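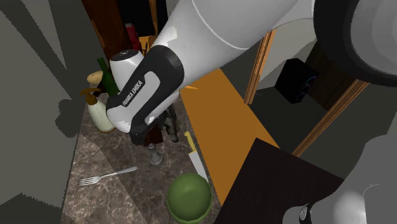
A robot arm over a marble-patterned countertop, in a computer rendering.

Stosar opens a second shop in Fultport, and yes, they do boilers

If you've been waiting on a furnace tune-up in Fultport, I've got good news. Stosar, the heating and plumbing contractor most of us know from the vans on the county road, opened its second shop this month in the old tile warehouse on Yimer Street. I stopped by a little after 8 a.m. and the phones were already going.

The new place is mostly a parts counter and a sheet metal shop. Until now every bit of ductwork the crews needed for a job on our side of the river got bent over in Tatow and trucked across, and anybody who has sat on that bridge at rush hour knows how that goes. Now they can cut a replacement section here and have it on a roof the same morning (weather permitting, and it's February, so good luck).

Ibsa Gebru is running the Fultport shop. He spent years on the commercial side, mostly school boilers and restaurant kitchens, and he told me he'd still take a boiler room over a desk any day. "I picked the desk closest to the door," he said. He also showed me the pipe threader, which is older than I am and apparently not for sale. I asked!

On to the part you probably want, the prices. A basic furnace or heat pump tune-up is $149 through the end of the month, and that covers a filter if yours is a standard size. Water heater swaps start at $949 with labor, but that's for a plain tank in a spot they can get to. Mine is behind a wall of Christmas boxes, so I'm guessing I'd pay more. Boiler work gets quoted after a visit.

There's also a maintenance plan for small businesses, two visits a year plus a spot near the front of the line when something quits. Gebru says almost 500 customers have signed up for it between the two towns, a lot of them churches and diners. The bakery next door to me is on it, and they had a tech in the basement the night their drain backed up, so I can vouch for that much. The smell was gone by breakfast, too.

The city side of this was pretty quiet. The warehouse had been empty long enough that I'd stopped noticing it, and the only real back and forth at the zoning meeting was over truck noise. Stosar agreed to keep deliveries after 7 a.m. and to load from the alley. A couple of neighbors I talked to still aren't thrilled about losing the street parking, and I get it, it was already tight on that block.

They're hiring as well. The shop wants two apprentices and a dispatcher, and you don't need any trade experience for the apprentice jobs, just a driver's license and a willingness to crawl under things. Applications are on paper at the counter. I took one for my nephew, who doesn't know it yet.

The counter is open to walk-ins from 7:30 a.m. to 4 p.m., and the emergency line is the same one the Tatow shop uses. Park around back if you can, the front spots fill up with vans before eight.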